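Rights Explained: Freedom of Belief
For readers aged 9 to 12
Written by Yogesh Saxena
October 2021

What the words mean

A right is something that a person is allowed to have or to do, and that other people, especially governments, must respect. A human right belongs to a person from birth. It does not have to be earned, bought or applied for.

Freedom of belief is one of the human rights. Its full name in law is longer: "freedom of thought, conscience and religion". Each of those words has its own meaning.

Thought means the ideas in your mind.
Conscience means your sense of what is right and what is wrong.
Religion means a set of beliefs and practices, often about a god or gods, which are usually shared with other people.

The right also protects people who have no religion. A person who believes that there is no god is protected in the same way as a person who goes to a mosque, a church, a temple, a synagogue or a gurdwara. A person who has not made up their mind is protected too.

Where the right is written down

The right appears in the Universal Declaration of Human Rights, which the United Nations agreed in 1948. A declaration is a statement of what countries have agreed should happen. A court cannot usually use a declaration alone to order somebody to do something.

For that, there has to be a law or a treaty. A treaty is a written agreement between countries, and the countries that join it promise to do what it says. Many countries in Europe have joined the European Convention on Human Rights. Freedom of belief is in Article 9 of that convention. An article is a numbered part of a legal document.

In the United Kingdom, the Human Rights Act allows people to rely on Article 9 in courts in this country. Before that Act, they had to take the matter to a court in Strasbourg, in France, and this could take years.

Two parts of one right

Article 9 has 2 parts, and lawyers treat them differently.

The first part is about what goes on inside a person: what they think and believe. Nobody is allowed to interfere with this. A government cannot order a person to believe something or to stop believing it. It also cannot punish a person for changing from one religion to another, or for leaving religion altogether. A right with no exceptions is called an absolute right.

The second part is about what a person does because of a belief. This might be praying, fasting, wearing a certain item of clothing, teaching, or meeting with others to worship. The legal word for this is "manifesting" a belief. To manifest something is to show it.

The right to manifest a belief can be limited. A right that can be limited is called a qualified right. The reason for the difference is that actions can affect other people, while a thought kept inside the head cannot.

When a limit is allowed

A government or a public body (a council, for instance, or a state school) cannot limit the right simply because it would like to. It has to pass several tests.

The limit must be set out in law, so that people can find out what the rule is before they break it.

The limit must have a proper aim. Article 9 gives a list: public safety, public order, health, morals, and the rights and freedoms of others. If the aim is not on the list, the limit is not allowed.

The limit must be proportionate. This is a word that courts use a great deal. It means that the limit must go no further than it needs to. If a small rule would solve the problem, a big rule is not proportionate.

A worked case

Suppose that a council runs a swimming pool in the town of Jerkstead. The council makes a rule that no swimmer may have their arms or legs covered. Leila, who is 11, belongs to a religion in which she and her family cover their arms and legs in public. She would like to swim in a full-length costume made for the purpose.

Work through the tests in order.

Is Leila manifesting a belief? Yes. She covers her arms and legs because of her religion.

Is the rule set out in a way people can find? Suppose it is printed in the pool rules, and that the council has a legal power to make pool rules. This test is passed.

Does the rule have a proper aim? The council says that it is for health, because ordinary clothes can carry dirt into the water. Health is on the list, so this test is passed as well.

Is the rule proportionate? Here the council has a difficulty. A costume made for swimming is no dirtier when it has long sleeves than when it has short ones. The council could have made a smaller rule, such as "swimmers must wear clothing made for swimming". That rule would keep the water clean and would allow Leila to swim. The rule the council chose goes further than it needs to.

A court would look at the evidence from both sides before it decided. It might find out something that changes the answer. On the facts given here, the council would probably be told to change its rule.

A second case with a different answer

Daniel works in a factory in Flondwood. He wears a long necklace with a religious symbol on it. The factory has machines with turning parts, and the manager says that nobody may wear anything around the neck while using them.

Daniel is manifesting a belief, and the rule affects him. The aim is safety. A necklace that catches in a machine can injure the person wearing it very badly. The manager offers Daniel a choice: he may wear the symbol as a small pin under his overalls, or he may keep the necklace and work in the office.

In this case the rule is much more likely to be proportionate. The danger is real, the rule applies only near the machines, and Daniel has been offered other ways to keep his symbol with him.

Notice that the cases were not decided by asking whose religion was better, or whether the belief was sensible. Courts in this country do not judge whether a religious belief is true. They ask whether it is sincerely held, what the rule does, and whether the rule is needed.

Discrimination

A different set of laws deals with discrimination. Discrimination means treating a person unfairly because of something about them, such as their religion, their sex, their race or a disability. In England, Scotland and Wales, the main law about this is the Equality Act.

Direct discrimination is when somebody is treated worse because of their belief. A shop that refuses to serve Hindus is discriminating directly.

Indirect discrimination is harder to spot. It is when a rule is the same for everyone but puts one group at a disadvantage, and there is no good enough reason for the rule. If an employer says that all staff must work every Saturday, the rule sounds equal. It falls more heavily on Jewish staff who keep Saturday as a day of rest. The employer would have to show a good reason for the rule.

Does the right belong to children?

Yes. The United Nations Convention on the Rights of the Child says that children have freedom of thought, conscience and religion. It also says that parents may guide their children in using the right, in a way that fits the child's age and understanding. A child of four and a young person of 16 would not be guided in the same way.

Parents in England can ask for their child to be taken out of religious education lessons, in whole or in part. They can also ask for the child to be taken out of religious worship in school assemblies. Pupils in a sixth form can take themselves out of worship without asking a parent.

What freedom of belief does not do

It does not give a person the right never to hear a different opinion. Other people have freedom of expression, and they may say politely, or not very politely, that they disagree with a religion. They may not threaten people or stir up hatred against them.

It does not give a person the right to make others follow their beliefs.

It does not excuse a crime. A person who steals cannot avoid punishment by saying that a belief told them to do it.

Words to learn

Absolute right: a right that cannot be limited.
Qualified right: a right that can be limited if certain tests are passed.
Manifest: to show a belief by doing something.
Proportionate: going no further than is needed.
Treaty: a binding agreement between countries.

Something to discuss

A school in Vudinstead has one quiet room. Some pupils would like to use it for prayer at lunchtime, and others would like to use it for reading. The head teacher has to write a rule for the room. Decide what the rule should say, then test it for proportion in the same way as the swimming pool rule.

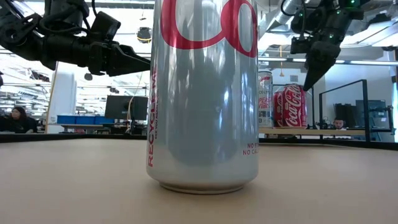

When your group has agreed on a rule, swap it with another group and ask them to find a person it would treat unfairly. If they find one, rewrite the rule and test it again.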